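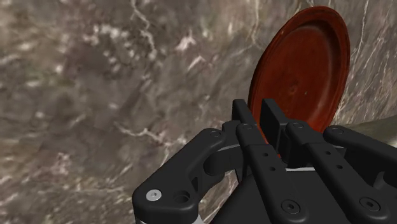

Have you ever carried a plate to the sink and felt it start to slide out of your fingers? You squeezed harder, or you put your other hand under it, and you probably didn't even think about it. Robots have to learn all of that, and sometimes they learn it wrong.

A robot named Satano had this kind of trouble in March. Satano lives inside a computer, in a pretend kitchen built by a company called Grolto. Engineers often let a robot practice in a pretend world first – it's a lot cheaper on the dishes! Satano's job was to pick up a plate, tip it up on its edge and hold it still while it counted to 20.

For days it went beautifully. Then one morning the engineers looked at the results and found that Satano had dropped the plate 17 times in a row.

So what happened? Well, a robot hand needs to know how hard it is pushing. In Satano's program, that job belongs to a number called the grip number. If the number is too small, the plate slips. If it is too big, a real plate might crack, and a real finger caught in the way could get badly pinched, so there is a safety rule that says, "If you are squeezing too hard, let go right away."

That is a very good rule. The trouble was that somebody had changed the way the grip number was measured and had forgotten to change the safety rule to match. Satano would take hold of the plate quite gently, the number would jump up to 562, and the rule would shout, "Too hard!" Open went the fingers, and down went the plate.

A mistake like this in a computer program is called a bug. Fixing it took 2 small changes. The engineers made the rule and the hand use the same kind of measuring, and they added a check that stops the practice and asks for help after a few drops.

You can try being the robot yourself. Ask a grown-up for a plastic plate and hold it up on its edge with just your fingertips, over something soft like a bed. Now loosen your fingers a tiny bit at a time, and see if you can feel the moment just before it starts to slip.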